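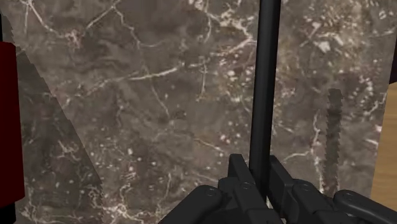 Accueil > Assistance > Tickets > Impression

Imprimer | Envoyer par e-mail

Objet : file d'impression bloquée après mise à jour du pilote
Site : Gandmont, rez-de-chaussée
Produit : serveur d'impression Fosta
Priorité : moyenne
État : résolu

Symptôme signalé
Les travaux envoyés depuis les postes de la comptabilité restent à l'état « En attente ». Aucun message côté utilisateur. Les PDF de plus de 5 Mo sont systématiquement touchés, les pages de test sortent normalement. Début constaté en juin, après le passage du pilote Coppens en version 22.

Vérifications, 9 h 40
Service de spouleur démarré. Espace disque suffisant. Ping vers l'imprimante correct, port 9100 ouvert. Le répertoire de spool contient 3 149 fichiers temporaires, dont une majorité sans travail associé. Purge manuelle, redémarrage du service : la file repart, puis se bloque de nouveau au troisième document.

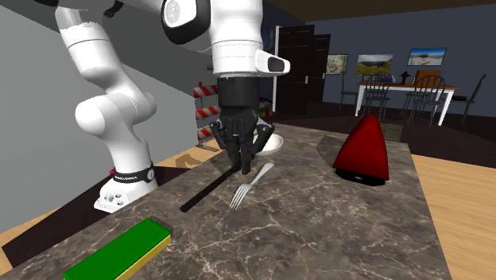 Le journal du serveur indique à chaque blocage un dépassement de délai sur le filtre de conversion. Le délai par défaut est passé à 40 secondes avec la nouvelle version du pilote. Sur les documents scannés, la conversion peut prendre jusqu'à deux minutes. Le filtre est alors interrompu, mais le fichier temporaire reste verrouillé.

Actions
- Délai du filtre porté à 180 secondes dans la configuration Fosta.
- Communication bidirectionnelle désactivée sur la file concernée.
- Script Grutow de nettoyage du spool replanifié chaque nuit.
- Pilote Coppens maintenu en version 22, retour arrière non nécessaire. 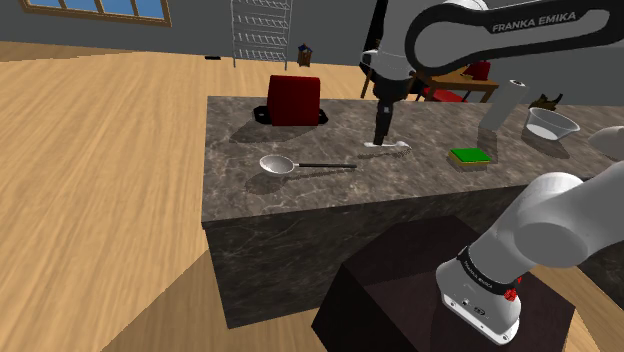
Bras FRANKA EMIKA au-dessus d'un plan de travail gris-brun veiné, image de synthèse.

Contrôle, 15 h 10
Envoi du lot de factures ayant servi à reproduire le défaut : tous les travaux sont sortis, aucun fichier verrouillé dans le répertoire. Le voyant d'erreur du bac 2 relève d'un autre ticket (capteur de papier).

Reste à faire : appliquer le même délai à la file de l'étage.

2 commentaires | 0 partage

Ticket précédent | Ticket suivant | Retour à la liste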